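From: Ballent list member
To: gavau-cider
Date: 10/07/2020
Subject: Re: Pressing without a scratter, and is my juice ruined?

On the Gavau list, a new member wrote:

> Hi all, first time posting. We moved in last spring and there are
> three old apple trees behind the house that nobody in the family
> can identify. I picked as many as I could reach, ran them through
> the kitchen food processor and squeezed the mush in a pillowcase.
> The juice went brown in the bowl before I even got it into a jug.
> Is it ruined? Also it's very sweet and kind of flat tasting, and
> I'd like to make hard cider out of it and not just drink it.
> Do I have to buy a press? Do I need to add sugar? The recipe I
> have says to add two pounds and that sounds like a lot.

Welcome! And no, your juice isn't ruined, please don't pour it out. Apple juice goes brown when the air gets to it and that's all that happened to yours. Mine looks like pond water every year by the time the last bucket's in. Once it starts fermenting it gets lighter again, and by the time it clears you'd never guess what it looked like in the bowl.

The food processor is fine for a small batch, though I'd stop a bit sooner than you probably did. If you run it until it's applesauce, the pulp just squishes around inside the cloth and won't let go of the juice. You want bits about the size of rice or small peas. I did my whole first season that way and the only thing I regret is the motor, which smelled like burning hair for a month (sorry to my sister-in-law, it was hers).

Pillowcase is fine too if it's been washed without fabric softener. Softener has a perfume that sticks around and you WILL taste it in January.
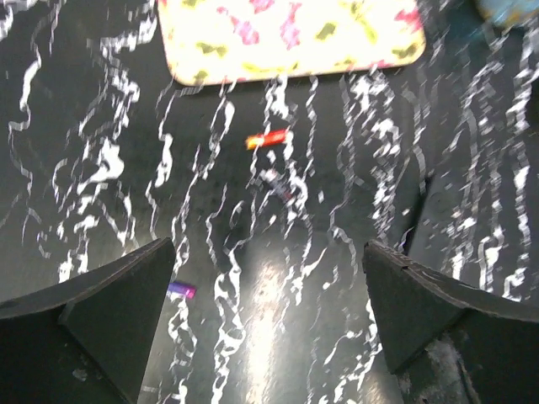
Now the flat taste. That's an acid thing, and it's really common with backyard trees, especially if you picked late, when everything was soft and dropping. My own juice was like that the first year I had the old tree by the road. What fixed it for me was blending. I got a couple of bags of hard little green apples from the farm stand in Ballent, the kind that make your eyes water, and mixed them in until the juice tasted like something I'd want to drink a second glass of. That's the whole test, there's no chart for it. If you can't find sour apples you can use malic acid from the homebrew store, but go in tiny pinches and taste in between. You can't take it back out.

As for sugar, I'd throw that recipe away! Two pounds in a small batch is going to give you something closer to rocket fuel, and it'll be thin and hot and you'll have to wait a year before it's any fun. If your juice is very sweet already then it has plenty in it. Get a hydrometer, they're cheap, and take a reading before you pitch the yeast. Write the number on a piece of tape and stick it to the jug. I've lost more notebooks than I'd like to admit but I've never lost the jug.

You asked if you need a press. Not this year. But if those trees crop again and you end up hauling in bushels, you'll want one, and you'll want to borrow before you buy. The folks at Grastard Orchard Supply rent theirs for the weekend in October, and I think they still have the small ratchet one as well as the big one with the oak staves. Call early. Last I heard they want a deposit, and they're picky about it coming back clean (hose it down BEFORE the pulp dries on, I learned that with a putty knife and a very sore thumb).

Here's how I'd go from where you are right now, since you've got juice sitting in a jug tonight:

1. Get it in the fridge if it isn't already. It'll hold a day or two, and the gunk will start to settle, which saves you some mess later.

2. Wash everything, then sanitize everything. They're two separate jobs. I use the no-rinse stuff and keep it in a spray bottle by the sink.

3. Crush up a Campden tablet and stir it in, one per gallon, and then leave it alone for a full day with a cloth over the top. Some people on here skip this and let the wild yeast have at it. I've had one gorgeous batch that way and one that tasted like a wet dog, so these days I use the tablet. 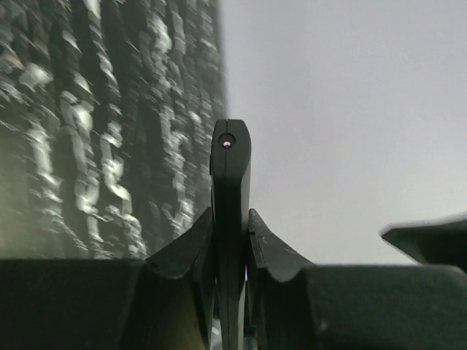
4. Let the juice come up to room temperature, add your yeast, and fit the airlock. A plain champagne yeast will finish very dry. An ale yeast leaves it a little rounder and I like it better for sweet apples like yours.

5. Put the jug somewhere cool and dark, with a tray under it. Don't fill it to the neck for the first week. It foams. I had to repaint a closet.

6. When it's gone quiet and the hydrometer reads the same for 3 days running, siphon it off the sludge into a clean jug, fill that one right up, and forget about it until it's clear.

Oh, and on the mystery trees: save a few whole apples with the stems on, a couple of leaves too, and bring them to the ID table at the Lu Valley apple day if it goes ahead this year. I haven't seen anything definite with everything being so up in the air. If it's off, post some photos to the list, cut one of the apples in half across the middle and one top to bottom, and somebody will have an opinion. Usually several, and they won't match.

Let us know what the hydrometer says!

(Still looking for a spare lid for a six-gallon bucket, if anyone near Ballent has one. The dog got mine.)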